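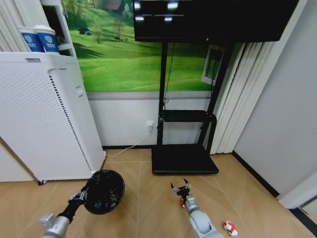
Sadao Aoki objected, on reading the first version of this section, that a robot built in a shared room ought to be judged by how often the room has to be rearranged for it, and that by this standard we had built a very demanding piece of furniture. We have kept the objection in mind, and in what follows we report the rearranging along with everything else.

Figure 2. Tistari at work in the back room at Rosel, from the head view. The left hand has hold of a round black item by its edge; the fingers of the right are spread. Toy car on the floor at right, TV stand and air purifier farther back.

4.2 Assembly and bring-up in a shared room

The two arms of Tistari were built a winter apart, with different parts and by people with different ideas about what an arm should look like, and we made no attempt to reconcile them. The left is silver-gray, with a black section at the wrist and small metallic finger joints. The right is light gray, has rounded covers over its segments, and ends in slim dark fingertips (Figure 2). Earlier reports from other home builders tend to present asymmetry of this kind as a design choice. Ours came of having run out of the first kind of motor.

Both arms hang from a common shoulder beam and share one power supply, which is sized for either arm at full load and for both arms if neither is in a hurry. The joint controllers speak over a single bus. Villca, the control layer we wrote for the earlier one-armed build, assumed throughout that there was an arm, and the word "the" had to be hunted out of the code one file at a time. We found 39 places where a second arm would have been silently ignored and one where it would have been commanded to occupy the same space as the first. That one was found by experiment.

Calibration of the head view was done against a printed board and then checked against things lying on the floor. The second check matters more than the first. A printed board is flat, matte and well behaved, and the room at Rosel is none of these. The TV throws back the ceiling lights, the floor is laid in herringbone, and the back wall carries a large mural of green hills. Our first segmentation model was very fond of the mural and proposed several grasps on a hillside. We considered covering it with a sheet, and were told by the other users of the room that we could cover the robot instead. Depth gating solved the problem: anything beyond the reach of the longer arm is dropped before the grasp planner sees it, landscape included.

Reach turned out to be the tighter limit at the near end too. With the shoulder beam at its original height the arms could touch the floor only directly in front of the base, in a strip that happened to be the one place where people walk. Lowering the beam by 185 mm opened up a usable patch of floor and brought the elbows down to the level of the human shin. We then added foam. The foam blocked a cable, the cable was rerouted, and the new route passed through the region swept by the left forearm, where it lasted until lunch. The routing now in use goes up the back of the beam and over, and it is ugly and has given no trouble.

For the floor pickup trials we used small toys and soft or rounded household items, on the grounds that these are what actual floors have on them. A trial began with the objects placed by hand and ended when the item had been lifted clear of the floor for a slow count, or when someone reached for the stop button. We logged 101 trials under the final configuration, and we counted a stop as a failure regardless of the reason given by the person who pressed it. Some of these reasons were good. Others amounted to nerves, and we saw no principled way to tell them apart afterward.

The two hands fail differently. The left grips hard at an edge and holds on to thin material well, but it approaches everything as if it were thin, and small hard objects tend to shoot out sideways. The right closes more gently and encloses small objects against the base of the fingers, where they are secure and also hard to get back out – the release motion had to be rewritten twice, and a shake was added to the end of it. Aoki considers the shake undignified. It stays.

We had planned to assign objects to hands by size alone, and the trials persuaded us to drop that. Villca now tries the nearer hand first and switches after a single miss. The rule is crude, it fits on one line, and it did better than the learned selector on which we had spent most of the spring. We report the selector in Appendix B for completeness and would be glad to hear from anyone who can make it worth the electricity.

On the matter of rearranging, the log kept on the door shows that the furniture was moved before nearly every session and put back after fewer of them. The version frozen on May 15, 2021 needs a clear patch of floor and nothing else from the room, apart from an outlet, and there is only so much argument one can have over an outlet. Work since then has gone mostly into the wrist of the left arm, which develops play under sideways load. A replacement bearing seat was printed in June. It fits the right arm perfectly.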